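January, bench notes, afternoon

Carried on with the pine top. Yufang Wei asked last month whether we keep the bare boards or cover them, and I said I would look at it properly once the surface had been lived with for a while. It has now had a fair bit of use, so this is the state of it.

Cleaning first. Brushed down along the grain, then a barely damp cloth with a drop of ordinary washing-up liquid, then a dry one straight after. Left it 50 minutes with the door open. The Nnaji cleaner that Wayne bought stays on the shelf. It left a tacky patch on the offcut I tried it on, and the patch was still tacky after lunch.

The seams are my main worry. Ran a fingernail across each one that I could reach. Most are flush. One has a slight step, enough to catch a cloth but not enough to tip anything. I have put a pencil tick on the underside so we can find it again when the heating goes off in spring. If it has moved by then I will take the top down with fine paper and be done with it.

Small dark specks in the grain: I went over these with the cloth and then with a soft rubber, with no change at all, so I am treating them as part of the wood and leaving them alone. Yufang thinks they might be pinholes. Could be. Filling them seems a waste of an afternoon.

Bowl and sweet for the tidying task, pine top left bare.
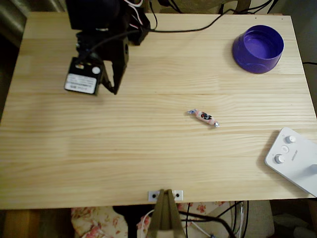
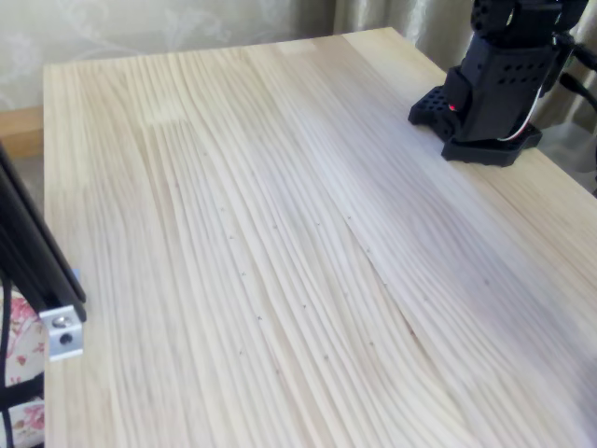
On colour, purple against pale boards is easy on the eye and I would like to keep to that pairing. We had a cream dish before Christmas and I kept putting my sleeve in it. Wayne suggests a dark mat instead, the Rilen sort with the rubber back. I am against it — mats creep, and crumbs get underneath.

Sweets: the bag is down to 12. We started the week with 13 and I know where the other one went. Twisted wrappers only from now on, please. The flat sealed ones slide about on bare pine, and the foil ones from the Ninudano box split at the corner if they get handled more than a few times. Anything with a split wrapper goes in the bin and not back in the bag, as sugar on bare wood is a nuisance to get out.

Finish: tried three coats of the Rundirero wax on an offcut. It darkens the wood more than I expected and brings the grain up yellow. The oil is nearer to what we have now. Put the oiled offcut on the windowsill beside a bare one, and will compare the two in 5 weeks. No finish on the real top until then.

To do:
Order soft cloths, the grey ones if they still do them.
Ask Wayne for the receipt for the wax.
Check the ticked seam again after the weekend.
Find the lid for the oil tin — it was on the sink at four o'clock.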